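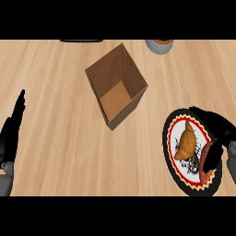 Simulated tabletop task: empty cardboard box at center, right gripper at the plate.

Newsletter > Research Notes > Robotics

Latest Reviews Archive Subscribe

Plillero's rehearsal trick: good numbers, small kitchen

31 July 2025

The Durnero lab has put out a paper on Plillero, a training method for two-handed robots that practices mostly in simulation. The idea is simple enough. A policy learns from a small set of human demonstrations, then rehearses many altered copies of them, with the dishes, food and box shifted to new spots on the table. The authors say 46 demonstrations were enough to get going.

The headline result is 847 successful trials out of a total the abstract leaves out. You have to dig into the appendix to find it, and once you do, the success rate looks decent but no better than what the Mosby baseline manages on its easier tasks. The gain shows up on the harder ones, where food has to come off a plate and go into an open box. There are 4 of those, and 2 share the same box.

My main gripe is the food. A rendered samosa doesn't crumble, and a rendered patty leaves no grease on a fingertip. The paper talks about "contact-rich handling" – a generous phrase for rigid shapes on a clean wooden table under soft light. The Buckley group tried a similar recipe in June and at least ran it on hardware, with much humbler scores.

Credit where due: the ablations are careful, and the failure section is longer than most. Dropped items are listed separately from missed grasps, so a reader can tell which problem the method helps with (missed grasps, mainly). Code is promised "soon." I'd hold off on rebuilding any training pipeline until it appears, along with some trials on a real plate of food.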